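The robot that waits for its own eyes

Barnalari, 18 May 2020

Two people, one arm, a kitchen gadget on a gray cloth. That's Ustberg, more or less. Niilo Niskanen writes the control code and most of the planner as well, and he talks the way he types. Fast, no capitals.

The problem this spring is blur. The small camera rides at the wrist, so every time the arm swings, the picture smears. Shiny steel is worst. Bright streaks slide over the bowl and the detector calls them edges. Then the planner believes it – and plans a grasp on a reflection.

"I spent all of February blaming the calibration," Niskanen says. "It was fine. The arm was just moving."
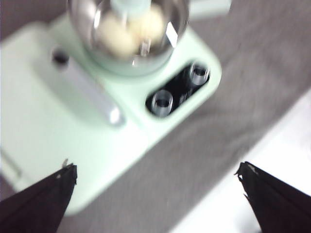
So the new planner, called Sokol, keeps score. Each view gets a sharpness number. Low number, the arm slows down and looks again before the fingers close. Simple enough on paper. The first version slowed for everything, including a perfectly sharp tabletop, and one pick took 7 tries. Niskanen rewrote the scoring over a weekend and teh worst case dropped to 2.

Clear plastic and glass are still a headache. So is pale on pale, green housing under strong light, where the outline just washes out. He'd like the planner to remember the last good view and trust it a bit longer. Half written. It crashes.

Tooling comes from Tramex, a log viewer he built for himself and now can't get rid of. It lines up camera views with joint speeds on one timeline. Ugly colors, no undo. But you scrub back to a bad grasp and see what the arm thought it was looking at, wich used to take an afternoon of print statements.

Next up is the retry logic. Currently 6 nested ifs and a comment that says "fix me".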